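Savitz Fund: Small Grants for Local Water
Progress report, second period
Project: Arano brook, bank repair and water testing
Prepared by: Guilan Mao, project lead

1. Status

Work is on programme for bank repair and behind on water testing. Spending is within the approved budget. One change to the planned outputs is requested in section 6.

2. Bank repair

The grant covers 200 metres of the left bank between the Grabner footbridge and the weir. The upper part has been regraded to a shallower slope and faced with coir rolls, staked at the toe. Willow cuttings were set behind the rolls in January while the ground was soft enough to take them by hand.

The lower part has been cleared but not regraded. The contractor, Pornora, found old brick rubble under the topsoil, which has to be removed before the stakes will hold. Removal is included in the contract as a provisional item and does not add to the total. Access is by the field gate on the east side, and the track has been laid with temporary matting as the landowner asked.

Two of the coir rolls nearest the footbridge lifted at the downstream end after high water. They were pushed back and restaked at closer spacing. The same closer spacing will be used for the lower part.

3. Water testing

Samples are taken at the footbridge, the road culvert and the weir. Each is tested for phosphate, nitrate, ammonia and turbidity. The plan allowed for 60 sets of results by the end of this period; 17 sets are still outstanding.

The shortfall has two causes. The path to the culvert was under water for much of the winter and the sampling point could not be reached safely. The phosphate reagent also arrived late, and results obtained with the previous batch after its expiry have been left out of the record.

Turbidity at the weir rose during regrading and returned to its earlier range once the bank was faced. Phosphate at the culvert remains higher than at the other two points. The surface drain from the road joins the brook just above it, and we have asked the highways office for the drainage plan. No reply has been received.

4. Equipment and storage

The turbidity meter was recalibrated at the start of the period. The phosphate kit has been moved out of the shed, where the temperature fell below the supplier's limit, and is now kept indoors. Sample bottles are rinsed and stored with their caps off. A spare pair of chest waders was bought from the contingency line after the first pair split at the knee.
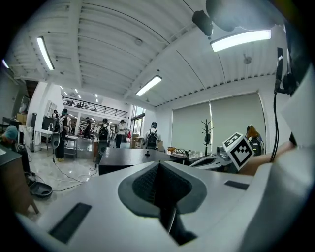

5. Budget

Bank repair: underspent, as the final stage has not been invoiced.
Water testing: in line with the forecast.
Equipment: slightly over, owing to the waders; covered by contingency.
Travel and printing: no change.

6. Request and next period

We ask the fund to approve moving the culvert sampling point some 2 metres upstream, on to the concrete apron, where it can be reached at most water levels. The new point is still below the road drain, so results should remain comparable. Both points will be sampled together for the first month as a check.

Planned work for the next period is removal of the rubble, regrading and facing of the lower part, replacement of any willow cuttings that have failed, and completion of the outstanding sets of results. The invoice from Pornora will be sent on with the next report.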